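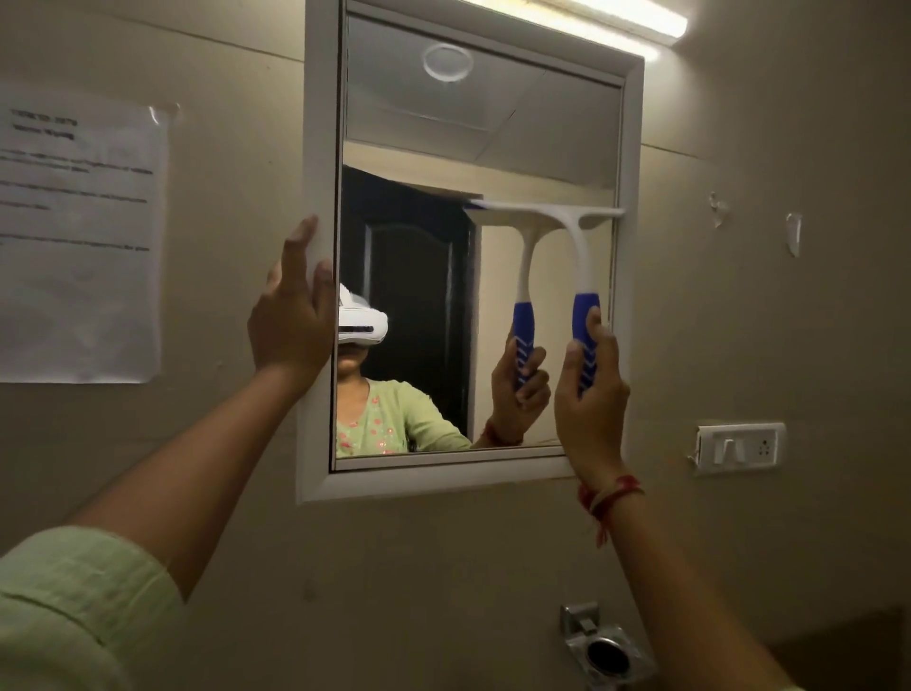 Fazia tempo que eu queria contar da visita ao dia aberto da Trako, e fui adiando, adiando, até que uma leitora me escreveu perguntando se eu tinha desistido do blog. Não desisti, não! Foi só um abril muito cheio. Então vamos lá, com café do lado, que a história é comprida.

A Trako faz robôs para serviço doméstico, ou melhor, está tentando fazer, e uma vez por ano abre as portas para quem tiver curiosidade. Cheguei segunda-feira, pouco depois das nove, achando que ia ver uma máquina reluzente passando aspirador. O primeiro lugar a que nos levaram foi um banheiro. Um banheiro comum, com espelho, tomada e papel colado na parede, onde se gravam as tarefas que o robô vai ter de aprender um dia. Quem faz a tarefa usa um headset branco de realidade virtual e trabalha como se estivesse em casa, uma mão apoiada na moldura do espelho e a outra no rodinho azul e branco.
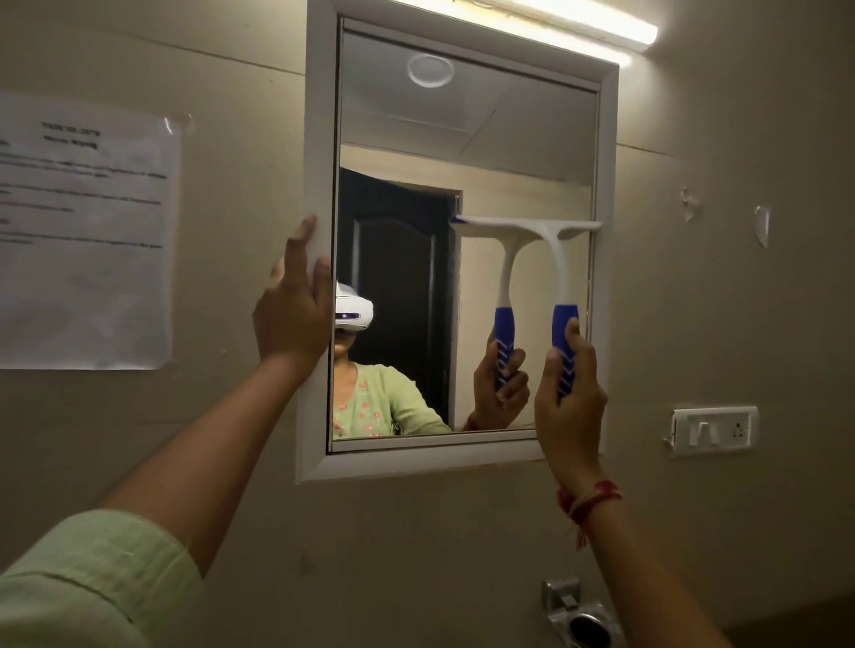 Eu, que limpo espelho desde menina e nunca pensei no assunto, fiquei uns bons minutos parada na porta, encantada. A guia explicou que o difícil para a máquina é justamente o que a gente faz sem pensar: quanta força pôr na lâmina, onde segurar para a moldura não balançar, o que fazer com uma superfície que devolve a imagem da própria mão. Eles já têm 1.288 gravações só de espelhos, e a meta para o ano é chegar a quase 3.000. Perguntei se não enjoava. Ela riu e disse que depende do dia (achei uma resposta muito sincera).

Cada tarefa tem sua folha de instruções, com título e vários parágrafos, e a desta fica colada bem ao lado do espelho. "Mirror Wiping", diz o cabeçalho. Tentei ler o resto, mas estava sem os óculos, e vocês sabem como eu sou sem os óculos. 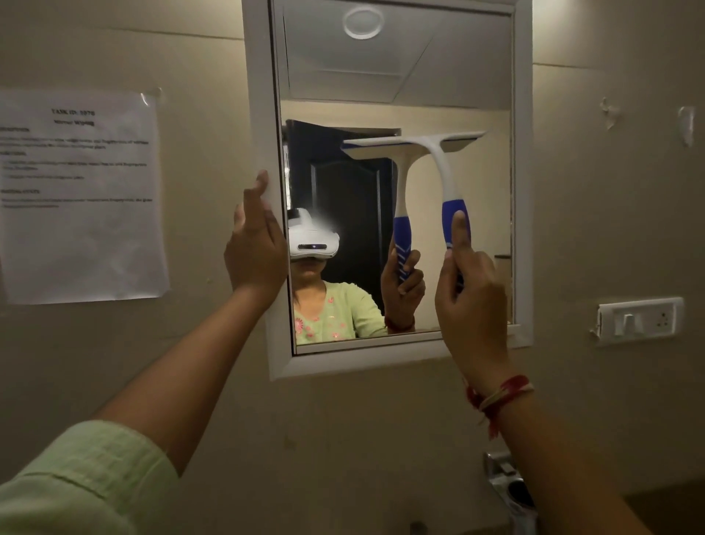 Do espelho para o chão

A segunda parte da demonstração era esfregar um tapete preto, daqueles de plástico cheios de bolinhas em relevo, que eu detesto lavar. Aqui a conversa mudou de figura, porque o chão obriga a trabalhar curvado, de olhos para baixo, e a escova precisa entrar nos cantinhos da textura. O programa que organiza tudo isso se chama Nzioka, e o braço que vai repetir os movimentos, que vimos depois em outra sala, é o Bristent. Confesso que troquei os dois nomes a manhã inteira.

O Bristent, coitado, ainda está nos primeiros passos. Vimos o braço pegar uma escova, pensar um pouquinho, soltar, pegar de novo – e a sala toda torcendo em silêncio, como em apresentação de escola. Na quarta vez deu certo e houve palmas!

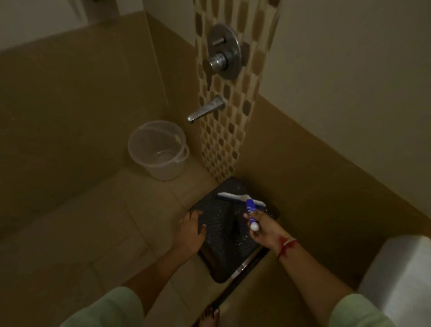

Esfregando o tapete, com uma mão firme na borda e a outra na escova.

No fim serviram café e bolo de fubá, e conversei bastante com um casal que tinha vindo de ônibus da Rundell, onde trabalham com manutenção. Eles queriam saber quando uma coisa dessas chega às casas, e a resposta da guia foi que ainda faltam anos. Não me importei muito. Saí de lá com a vontade estranha de lavar o meu próprio banheiro, e lavei mesmo, naquela tarde, reparando em cada gesto do pulso.

Quem quiser ir no próximo dia aberto, a inscrição é gratuita e se faz na recepção da Trako. Levem os óculos, e cheguem cedo, que o bolo acaba.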